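Lilletti drops star ratings after review counts fail to add up

Book review site Lilletti will stop showing star ratings from November, after bloggers pointed out that one novel had 3,113 ratings on its page and only 2,921 a day later. The site blames "routine tidying". It has not said what was tidied, or who asked for it.

The novel, Flitidance, came out from the small press Okafor in the spring. Of the ratings that remain, 815 were left by accounts that have never rated anything else. Okafor says it paid for none of them, and we have seen nothing to show that it did — but somebody was very keen.
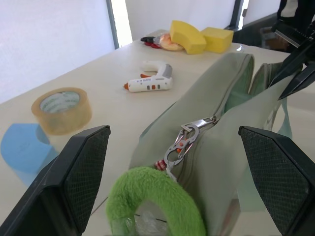
What changes for bloggers

Written reviews stay up. Stars will be replaced by a "reader mood", worked out by a method Lilletti won't publish. Around 14 blogs have already said they will stop cross-posting there until it does. We can't see how a secret mood is easier to trust than a secret star.

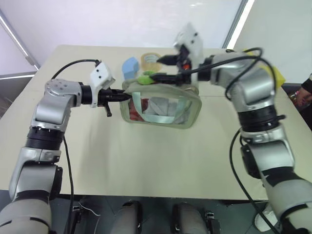 Brostby Book Bloggers — News Desk

Our own reviews will keep their marks out of five, with the reviewer's name beside each one. Free copies will be declared at the top of the post, as they are now.
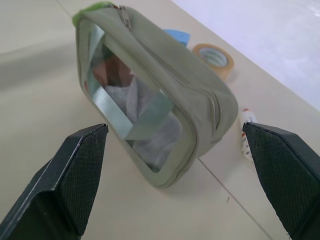
Lilletti says the new system will be "more open", and we would like to believe it. A soft grey-green pouch with a big clear window in the front does a better job of being open about what it holds, zip along the top edge and all. Until the site shows its workings, we suggest reading the reviews themselves and ignoring whatever sits above them. Lilletti had not answered our questions by 5pm.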